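The Ullside University Canoe Club has published the dates, grading and kit rules for its November river weekend on the Magalhães. Places are open to all paid-up members, including those who joined this term. The river will be run in two sections, with the upper one restricted to paddlers who have passed the club's moving-water assessment.

The club has 922 pounds in its transport fund, which covers minibus hire and fuel. Accommodation is at the Zollar bunkhouse and is paid for separately on arrival. Members must bring their own bedding. Boats, paddles and helmets are issued from the club store against a signature, and spraydecks must be matched to the cockpit before loading.
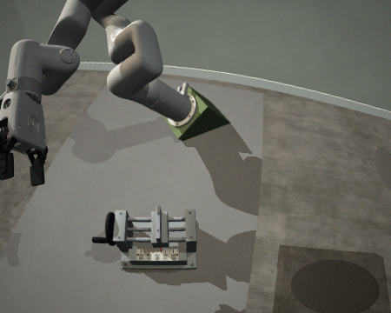
Boat repairs have to be finished before the trailer is packed. The store will be open for this on two evenings, with the bench kept for outfitting work: footrests, backbands, drain plugs and broken outfitting bolts. Small metal parts that need filing should be held in a fixture, such as the small vise-like one standing on the table between these paragraphs, and not in the hand. Hull cracks longer than 5 centimetres are outside the scope of club repair and the boat must be tagged and left on the lower rack.

The Trullodent gauge, at the road bridge, will be used to set the plan for each day. If the reading is too high for the upper section, both groups will paddle the lower one, with staggered starts. If it is too low, the upper group will practise ferry glides and eddy turns at the bridge pool. A decision will be posted at the bunkhouse before breakfast.
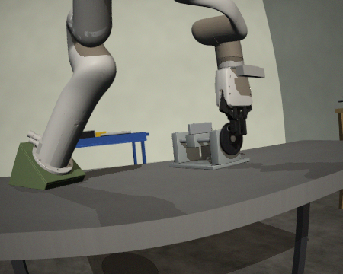 **Ullside University Canoe Club, Trips Desk** | 9/27/18

Group size on the water is limited to 9, including the leader and the back marker. Each group carries one throw line per two paddlers, a split paddle, a first aid kit and a group shelter. Buoyancy aids will be checked for strap wear and float-tested on the lake. Any that fail will be withdrawn.

The lower section has one portage, on the left bank at the weir. The path is narrow and boats are to be carried by two people. Paddlers who have not used the portage before will be shown the get-out on foot before launching.

Cars may be left at the bunkhouse but not at the bridge, where the verge is needed for the trailer to turn. The shuttle will leave from the bunkhouse gate once all boats are at the water.

Names go on the sheet in the store. Non-swimmers cannot be accepted for either section, but may attend the pool sessions, which continue as usual.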